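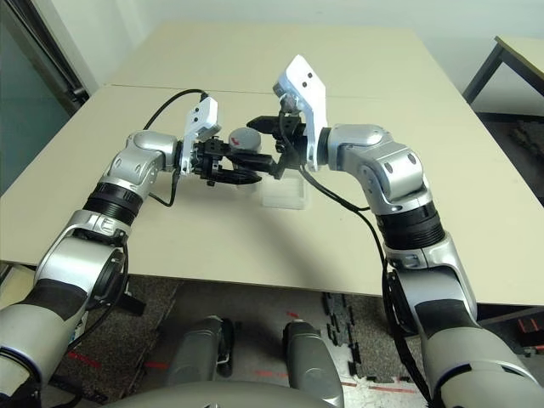
3.2 Work surface and container

Sorting small parts by hand is dull work and most of it comes down to the surface. Ours is a big beige tabletop, two boards put together, matte, no lip. The seam matters more than we thought at first — thin parts can catch on it. Earlier pilot at the Noltum site used a steel bench, too much glare. Dropped it.

Containers: clear, rectangular, plastic. Clear walls let a sorter check the fill level without lifting anything. Downside is that clear on pale tan is hard to pick out, see Figure 3 and the notes on contrast in Section 4.

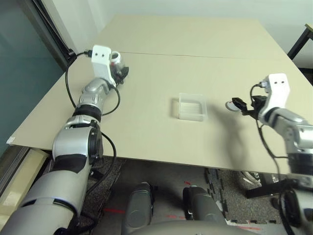

Isasico
Lead author, Womar Packaging Lab

Figure 3. Clear container on the two-panel tabletop, with a small round translucent disc held just above the surface.

Discs are the worst case. Flat, see-through, easy to lose against the table. In the Donati parts list they make up 290 of 1000 items, so leaving them out was not an option. We kept the box near the middle of the table for all trials, teh reach is shorter that way. Side light only. Shadows help a bit, they show where a disc sits when the disc itself doesnt.

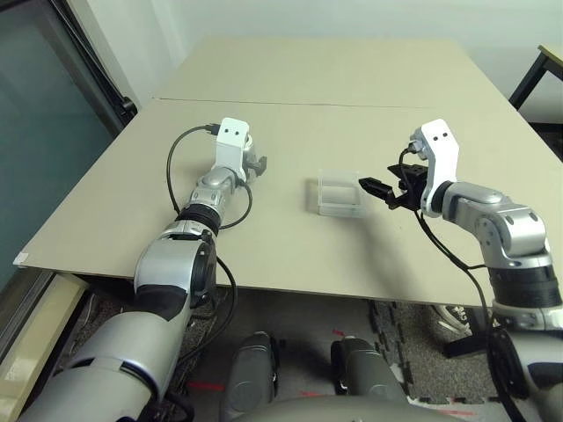

Why not use a colored box?
Color hides the contents, and the fill check then needs the box to be picked up or tipped.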